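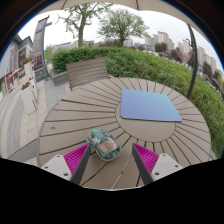
Patio table as a desk: anyone still doing this after a month?

Board: Working From Home > Outdoor setups
1,535 views

dresowdeck
I keep reading that all you need to work outside is "a table and some shade." I have my doubts. Our table is round, with wedge-shaped slats running out from a plain circle in the center, and the gaps between them are wide enough to lose a pen cap in. So the only place I can put a mouse pad is half on the center panel and half on the slats. Mine is a blue one with rounded corners. The mouse is the see-through kind where you can look at the parts inside.

Before I spend money on a proper outdoor desk, does this work for anyone long term, or do people try it twice and go back in?

karaca_tom74
Works fine. Get a bigger pad. Next question.

slowporch
Bigger pad doesn't fix it. The gaps are still under there and your wrist finds every one of them. I had a slatted table for two summers and ended up with a cutting board under the pad. It looked dumb and it was the only thing that helped.

dresowdeck
A cutting board is where I was heading too. I priced a glass topper for the whole table and was told $92 before delivery. For a table I don't even like much.

eda_backyard
Don't do glass. Glare all afternoon, and then you've got dirt stuck between the glass and the slats that you can't get at.

My worry would be the mouse. Clear shell, bright sun, optical sensor? Mine jumped all over the place outdoors.

karaca_tom74
The sensor is on the bottom. It's in the shade of the mouse. People blame the sun for everything.

eda_backyard
I didn't say I knew why. I said it jumped. It stopped when I moved under the umbrella, so make of that what you want.

karaca_tom74
Or the pad was dusty. Did you wipe it?

eda_backyard
Yes, I wiped it.

prarkunbridge
Different complaint. On a round table you never have anywhere to rest your elbow. Laptop goes in the middle, mouse goes off to the right, and your forearm hangs in space because the edge curves away from you. I don't see how a topper or a board solves that.

slowporch
Sit closer?

prarkunbridge
Table legs.

dresowdeck
Fair point about the elbow. Also there's a dark brown smudge on one of the slats near the edge and I can't tell if it's a stain or the finish going. Anybody know what takes that off?

slowporch
Dish soap and an old toothbrush first. Skip the "patio restorer" bottles, I paid $40 for one and it did what the soap did.

karaca_tom74
Those bottles are fine if you read the label.

dresowdeck
Soap tonight, then. I'm going to try the cutting board until September and keep my money. Still not convinced about any of it.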